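Larkgate Work Surfaces – Frequently Asked Questions

Care and use of white matte table tops and paper covers

Which surfaces does this page apply to?

The answers cover the Larkgate matte white top in both lengths, and the Sema cover paper sold on the roll for use over it. Gloss tops and the older oiled boards have separate care sheets. If you are not sure which top you have, look for the part label under the rear rail. Matte white tops have a part number ending in 60.

Do I need a paper cover at all?

No. The top is sealed at the factory and can be used bare for writing, sorting, cutting out patterns and light assembly. Use paper when the work involves glue, ink, graphite or wax, or when you want a surface that can be thrown away at the end of the job. Paper is also the better choice for inspection work, as a fresh length has no scratches to confuse with marks on the part.

How is the paper laid?

Wipe the top and let it dry. Unroll the paper with the curl facing down and cut it 2 inches longer than you need at each end. Leave it flat for an hour before taping. Tape the long side nearest you first, smooth toward the back with a dry cloth, then tape the far side. Do not pull the sheet tight. Paper laid under tension will ripple when the humidity in the room changes.

Can it be taped to the bare top?

Yes, with low-tack tape. Remove it within 48 hours. Tape left longer may leave adhesive behind, which can be taken off with a cloth dampened in rubbing alcohol. Do not use masking tape on the front edge, where the coating is thinner.

Why does a white surface look gray in places?

In nearly all cases this is light and shadow. A matte finish scatters light, so it shows gradual changes in brightness that a gloss finish hides behind reflections. Bluish areas usually face a window or a cool lamp. Soft gray bands come from whatever stands between the surface and the light: an arm, a shelf, a tool held close to the work.

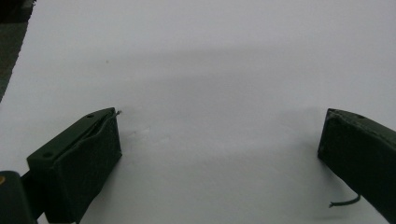 Larkgate, May

The part of this page on shading was revised this month by Damir Vidmar, following several requests to replace tops reported as stained. On a smooth white surface a cast shadow can pass for a stain, particularly when its boundary is soft. Before filing a claim, carry out the check in the next answer.

How do I tell a shadow from a stain?

Clear the surface and move the lamp to the opposite side. A shadow moves or disappears. A stain stays where it was. If the lamp is fixed, slide a loose sheet of white paper over the area. If the gray shows on the loose sheet as well, it is shadow. Repeat in daylight if the result is unclear.

What lighting do you recommend?

Two lamps, one at each end, set above eye level and aimed at the middle of the top. A single lamp gives one heavy shadow per object, and this makes small parts harder to pick out. The Jandik twin arm fits the rear rail without drilling. Use bulbs of the same color temperature in both heads; a mixed pair produces warm and cool patches that some users find tiring.

How should the top be cleaned?

Dry dust first with a soft brush. Then wipe with warm water and a drop of dish soap, rinse with a second cloth, and dry. Do not use scouring pads, melamine sponges or powder cleaners. They polish the finish, and the polished area will show as a shiny spot that cannot be made matte again.

What about dark scuffs from plastic or rubber tools?

Most are material left by the tool and sit on top of the finish. A white vinyl eraser removes them. Work in one direction with light pressure and brush off the crumbs. If the mark can be felt with a fingernail, the coating is cut – stop erasing and use the Ibarra touch-up pen.

Can it take heat?

Up to 60 °C. Place a pad under hot glue guns, irons and mugs straight from the kettle. Paper covers give no useful protection against heat.

How long does a roll of paper last?

That depends on how often you change it. Slavica Papadopoulos in our test room replaces hers weekly for pencil and ink work and daily for adhesives. Turning the sheet over is fine if nothing has soaked through.

Is the paper acid-free?

Rolls with a blue core are. Rolls with a plain core are not and should not be used for storing prints or textiles.

Who handles spare parts and claims?

Tudur Parri handles rails, feet and edge strips. Surface claims go to Fatos Karagiannis. Include the part number and two photographs of the area, taken with the light coming from different sides.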